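Sterkisero March Set
Portable public address for marches, vigils and static rallies

Product code: Sterkisero 17
Supplied by: Penner, Wultdale
Page last revised: 05/04/2024

Overview

The March Set is a self-contained loudspeaker unit for organisers who need speech to carry across a crowd without mains power. It has a shoulder harness for use on the move and a threaded socket in the base for use on a stand. The set is tuned for speech. Music can be played through the auxiliary input, but bass output is limited and the unit should not be hired for that purpose alone.

It replaces the earlier Fania set, which is no longer repaired by us. Fania batteries do not fit the March Set and must not be forced into the bay.
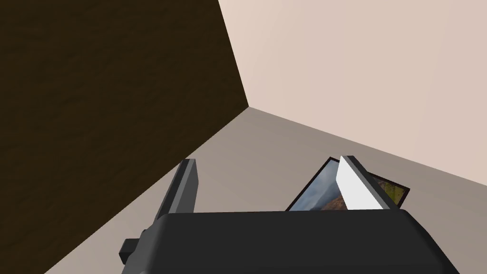 The amplifier has two microphone inputs with separate level controls. Input one takes priority: when the chief steward's microphone is keyed, input two drops in level until the key is released. This allows a route announcement or a dispersal notice to be made over a speaker or a chant leader. Priority can be switched off under the rear flap for meetings where both speakers have equal standing.

Specification

Amplifier output: 30 watts
Weight with battery and harness: 10 kg
Battery: removable, sealed, one supplied
Running time at normal speech level: ten hours
Charging time from flat: five hours
Microphones: one wired hand-held, one wireless hand-held
Wireless range, clear line of sight: 20 metres
Siren: none fitted
Weather protection: rain cover supplied; the unit is not waterproof without it

Range falls sharply in narrow streets and where people stand between the microphone and the unit. On a moving march, keep the wireless microphone within a few paces of the carrier.

Using more than one set

Up to three sets can be linked by cable for a static rally. Set the first unit to Main and the others to Follow, and connect them in a line. Do not link sets while marching. The connectors do not lock, and a trailing cable is a trip hazard. For long columns, give each section its own set and pass messages between carriers by hand radio.

Feedback is usually caused by a follower unit placed behind the speaker's position. Move the unit forward before reducing the level.
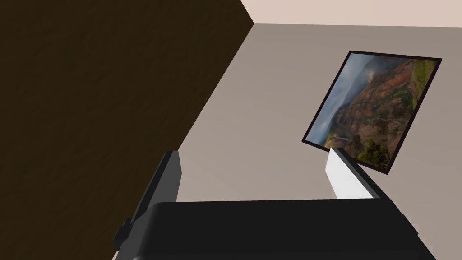
Permissions

Hirers are responsible for checking whether amplified sound is allowed at the assembly point, along the route and at the finish. Some councils set conditions on the hours of use and on the direction in which loudspeakers may face. A copy of any conditions should travel with the carrier. We do not apply for permission on behalf of hirers.

Hire and collection

Sets may be bought or hired by the day. Hired sets go out fully charged and should be returned with all microphones, cables and the rain cover. Bookings for October should be made early, as the annual service falls in that month and fewer sets are available.

Hire bookings: Darlene McKinnon
Repairs and spare batteries: Harpreet Petrenko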